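How to budget for a pair of hand-held grippers (and the bits you forget to price)

Mar 25, 2020

I've had the same email three times now, so I'm writing it up properly. It always goes something like: we've been given a small pot of money to record people doing household jobs for robot training, we've seen a quote for two hand-held grippers, is that the whole bill? No! It's nowhere near the whole bill, and I say that as someone who went to Dindham with a lovely tidy spreadsheet and came back with a second one twice as long.

Our pot was 2000 pounds, which sounded like plenty until I started typing things in. This is the order I'd do it in now.

Step 1. Write down the jobs before you look at any kit

Sit down with whoever will use the recordings and list the jobs you want. Ours was bottles, cloths, mats and a bit of tidying. Vichien Jaidee wanted saucepans as well and we argued about it for a whole afternoon (he was right, we added them in June). The list decides how wide your grippers need to open and how heavy a thing they need to hold, so if you buy first you're guessing.

Step 2. Price the grippers as a pair, plus spare fingers

Ask for a price on two, then ask what a set of replacement fingers costs and how long they take to come. Floor work is hard on fingertips. You're pushing them against a hard surface to get under the edge of something thin, and you do it over and over. I put in two spare sets and I'd put in three next time. Lappalainen, who we bought from, quoted spares separately and I very nearly missed the line.

Step 3. Sort out the markers

If your grippers are tracked with marker cubes, you need one on each gripper and at least one spare pair printed and ready. They get knocked, especially when you're working low down, and a scuffed marker can cost you a morning. Cheap to print, annoying to be without.

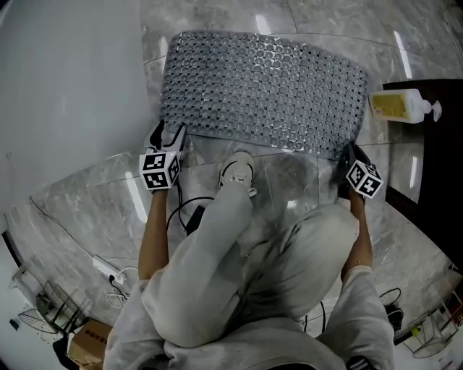
Rocío Jaramillo

A bath mat is my favourite thing to plan around, by the way. It's flat, it's grippy, it has rounded corners and it lives on the floor, so it asks a lot of your fingers and even more of your knees. If you can do a mat comfortably you can probably do most of your list.

Step 4. Cables and power

Go and stand in the room with a tape measure. Where are the sockets? How far is it from there to the spot where somebody will be crouching? Now add slack for them turning round. I allowed 40 pounds for leads, a power strip and cable clips, and spent 48. Please buy the clips, a cable running across a tiled floor is just waiting for a foot.

Step 5. The household stuff

Mats, pump bottles, racks, boxes. Raid your own cupboards first, then make a list of what's missing. Get two of anything that squashes or wears out, and write down where you bought it so you can match it later.

Step 6. People's time

This was my biggest miss. Crouching with a gripper in each hand is tiring, so plan short goes with proper breaks and pay for the breaks too. Baltazar Villaseñor did most of our floor work and asked for a kneeling pad on day one. It went straight on the list.

Step 7. Add it up, then leave some over

Our final total came to 2618 pounds. We got the extra signed off, but only after a slightly awkward meeting, and I'd much sooner have asked for it at the start. If your total already uses up the whole pot, take a job off the list and keep both grippers.

I've kept my spreadsheet with the spares and cables on their own tab, so drop me a line if you'd like a copy.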